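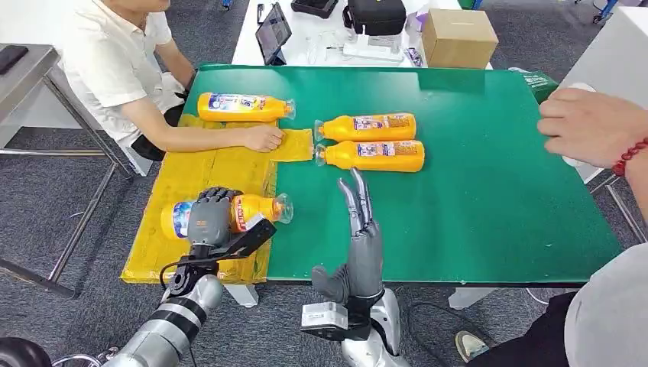 The Curnurine grip limiter exists because of a fault I'm still a little embarrassed about. Back in April our hand controller lost its force signal for a moment, decided it was holding nothing, and kept on closing for around 700 milliseconds. Doesn't sound like much, right? Try it with a plastic bottle lying on its side on a loose cloth, fingers already curled over the top – and then think about people reaching across the same table! We lost a bottle and a finger joint, and I got a bad scare.

So the limiter sits between the controller and the hand. If the force reading goes stale for 100 milliseconds, it stops the motors and holds position. It does not let go by itself, so please don't stand under whatever it's carrying. To release, turn the key on the box. One limiter covers one hand, so a two-handed setup needs 2.
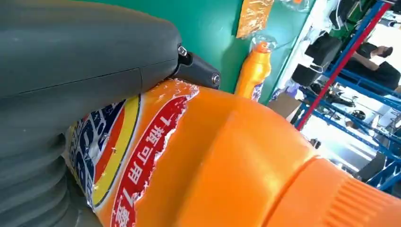
Slavica Hodžić wrote to say hers tripped all morning until she swapped a worn signal cable, and she'd like a louder buzzer. Fair enough, I'm working on the buzzer! Check your cables first, though – a bad one looks exactly like a stale reading.

Price: $400 per limiter, key and mounting screws included. Spare keys on request.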